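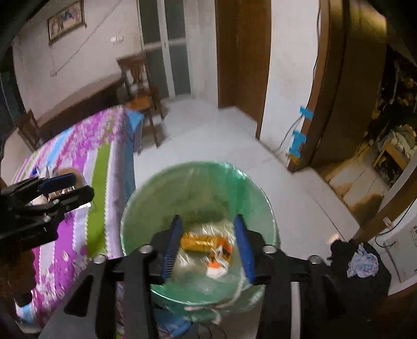
Green bin with a clear liner.

Home | Sonduda | Download | Manual | About Us | Contact

Print this page | E-mail this page

About Vostevero

Vostevero is a small software company in Ristton. We make one program, Sonduda, which sorts and labels spoken-word recordings on Windows and Mac computers. There are three of us. We have no outside investors, and the company is paid for by license sales.

How it started

Ariel Layug wrote the first version of Sonduda while working as an archive assistant at the Malabanan Library. The library had 2,070 recordings of interviews, readings and town meetings copied from cassette. Most of the files had names like "Track 01" or "side b final." Some were duplicates. Some were two interviews in a single file, with a long stretch of tape hiss between them. The music programs of the time expected every file to have an artist, an album and a track number, and a town meeting doesn't have any of those.

Ariel's program did three things. It found long silences and offered to split the file there. It compared files by sound and listed the likely duplicates. It also let you type in a speaker, a place and a date, and it wrote those into the file itself so they stayed with the recording when it was copied somewhere else. It had no icon and one window. The library still uses a later version.

Other libraries asked for copies, and then a few people who had boxes of family tapes. Vostevero was set up the following January to sell and support it.

What Sonduda does now

The current version still does those three jobs. It also does the following:

- Reads and writes tags in MP3, M4A, FLAC, Ogg and WAV files
- Watches a folder and adds new recordings as they arrive
- Renames files in batches from their tags, with a preview first and an undo after
- Exports the whole catalog as a plain CSV file
- Keeps a log of every change made to every file

Sonduda does not play video, buy or stream anything, or subscribe to feeds. It has a basic player so you can check what a recording is. If you want a daily listening program there are plenty of good ones, and the tags Sonduda writes will show up in most of them. WAV is the usual exception. Many players ignore tags in WAV files, and for those we suggest keeping a FLAC copy for listening.

Nothing is sent to us when you use the program. Your catalog is a single file on your own disk. Moving to a new computer means copying that file and your recordings folder, then pointing Sonduda at both. The manual has a page on this for people whose drive letter has changed.

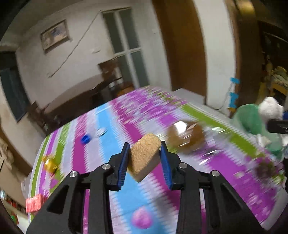

Table with a striped cloth.

Licenses

There is one license for home users and one for organizations. The features are the same in both. The organization license covers up to 17 computers at one address, and larger sites should write to us for a price. Both are one-time purchases and include all updates within the same major version. When a new major version comes out, the old one keeps working, and we go on fixing serious bugs in it for a year.

The trial version is complete except that it will only write tags to 10 files. You can catalog and search as many as you like with it. Please use the trial before you buy, especially if your recordings are on a network drive. Some older network drives are slow to report changes, and the watched folder feature may not suit you.

Support

Support is by e-mail and is answered by the people who work on the program. We reply on weekdays, usually the same day. It helps if you tell us:

- Your version of Sonduda (Help menu, then About)
- Windows or Mac, and which version
- The file type you were working with
- The text of any error message, copied and pasted if you can

Please don't send recordings unless we ask for one. Many of them contain private conversations and we would prefer not to hold them. If we do need a sample, we will ask for a few seconds of it and delete it when the problem is closed.

We don't have a phone line. We tried one and found that most calls ended with us asking for the log file by e-mail anyway.

Translations

Sonduda is available in English, Spanish, German and Dutch. The Dutch translation covers the menus and messages but the manual is still in English. If you find a mistake in any of them, send us the sentence as it appears and how it should read.

Requests for features

We keep a list, and we read what comes in. The most common request is automatic transcription. We have tested several ways of doing it on a home computer and were not happy with the results on old tape, where the voices are faint and there is often a motor hum. It is not planned for the next version. Better handling of two speakers in the tags is planned, along with a search that ignores accents.

Working with us

We are not hiring at present. We do take on testers before each release. Testers should have a collection of their own and a backup of it. Write to us through the contact page and say what kind of recordings you have.

Page last updated 2/8/22

Newsletter: Enter your e-mail address to hear about new versions of Sonduda. You can unsubscribe at any time.

This site uses cookies to remember your language setting. OK | More information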